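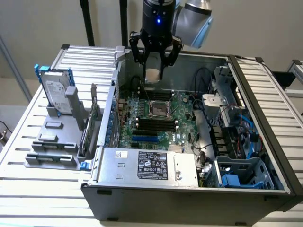 December 28, 2023. Static control, repair room, Minville. Relative humidity at the bench was 11 percent at the start of the day, the lowest reading in this book. The building heat has been running without a break over the holiday and the outside air is very cold, so there is no moisture coming in from anywhere. Charge that would leak off a person or a plastic tray by itself in October now stays put. The work I worry about most is a tower on its side with the panel off, the socket empty and its metal frame raised, because at that stage there is a bare processor out of its packing and a board with nothing covering the socket. I would like a written rule for when that stage is allowed and when it waits. Today's readings are toward that.

Meters. Two hygrometers, the Zullora digital and the old hair dial from the Quiroga office. The dial read higher than the digital all morning. Put both in a sealed box over a salt slurry overnight on Wednesday and the digital came out closer to the salt value, so the digital is the one used below. The dial is fine for seeing which way things are moving. Vicente has asked to keep it on the wall and I have no objection, but please don't copy numbers from it into the log.

Mats. Resistance top to ground, standard weights, leads checked first by shorting them.
Bench A: in range, stable.
Bench B: in range, stable.
Bench C: 745 megohms on the first reading, in range but much higher than the other two. Wiped with mat cleaner, left to dry, measured again. Came down, then crept up over the afternoon.
Packing table: in range at the front edge, no reading at the back left corner. The snap there has pulled out of the rubber. The front snap is the one tied to ground, so the table is usable. Repair anyway.

Bench C is the mat Benjamín cleaned with the kitchen spray before the break. The residue is probably an insulating film. One cleaning did not take all of it off. Will clean twice more and measure after each before deciding to replace.

Straps. Tested all 8 on the wall tester. One fail, coil cord open near the banana plug, intermittent when flexed. Cut the plug off and put it in the bin so it doesn't drift back onto the hook. One passed only after the band was tightened. Very dry skin gives a poor contact and the tester can't tell that from a bad cord. Lotion from the dispenser fixed it. Use the dispenser, not hand cream from home, some of which leaves the same sort of film as the kitchen spray.

Walking test. Javiera walked the usual loop, door to packing table and back, holding the probe. Own shoes on bare tile, peak above the top of the meter's lower range, so I switched up and repeated. Heel grounders on, same loop, never over 200 volts. Own shoes on the runner by the door was the worst of the three. The runner is ordinary carpet and was put down for snow. It should go outside the door.

Things on the benches that should not be there: a roll of clear packing tape (pulled a length off with the field meter next to it and the needle went to the stop), two foam cups, one document sleeve. The sleeves are a nuisance because the work orders come in them. Rocío is asking Elden whether the dissipative kind comes in the same size.

Humidifier. Filled and started mid-morning on low. Bench reading climbed slowly until lunch and then stopped climbing. Door was propped for the delivery. Closed it and the reading began to move again. On high it puts a white dust on the shelf behind it, from the tap water, and I don't want that dust anywhere near open boards. Distilled water or leave it on low. I favor low and a closed door until we know what distilled would cost us for a season.

The ionizer at bench A discharges the test plate quickly on the positive side and noticeably slower on the negative. Emitter points are dirty. Flynn has the brush. Repeat after cleaning and write both decay times on the card, the last three entries only give one.

Draft rule, for comment: read the digital hygrometer before opening any case. If it is under the line, ionizer on, heel grounders as well as strap, and no processor or memory out of its packing unless the board is ready to take it. I have left the line blank. My own readings are all from one very dry day and don't show where the trouble starts. Need the walking test repeated at several humidities, same person, same shoes.

To do:
Bench C mat, two more cleanings, measure.
Packing table snap.
Move runner.
Order one coil cord, plus a spare.
Flynn: emitter points.
Javiera: leave the test shoes in the locker.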